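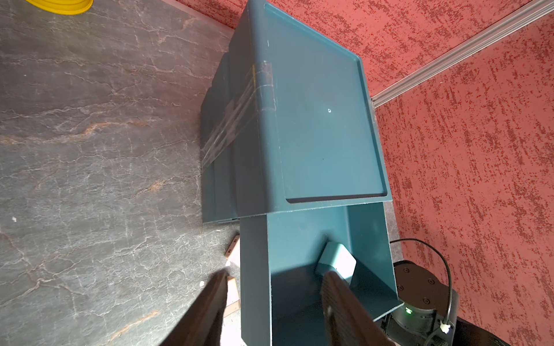 Closing up a holiday rental between guests

Strip the beds first and start the hottest wash the linen label allows. Dry fully before folding. Damp sheets stored in a closed cupboard will smell by the next arrival.

Run each tap for 4 minutes if the unit has been vacant a week or more, showers included. Remove shower heads every three months and soak them in white vinegar for an hour.

Refrigerator: if the gap exceeds 12 days, empty it, switch it off and wedge the door open with a folded towel. For shorter gaps leave it running on the lowest setting.

Set the thermostat to 50 °F in winter. At the Nerthorpe cottages we also close the valve under the kitchen sink and open the cold tap to drain the line.

Keep spare bulbs, fuses and batteries in one lidded box, with a list taped inside the lid. Replace items on the day they are used.

Log the meter readings at checkout. A jump of 300 gallons with no guests in residence means a running toilet or a leak.

Checklist revised in June by R. Pešek.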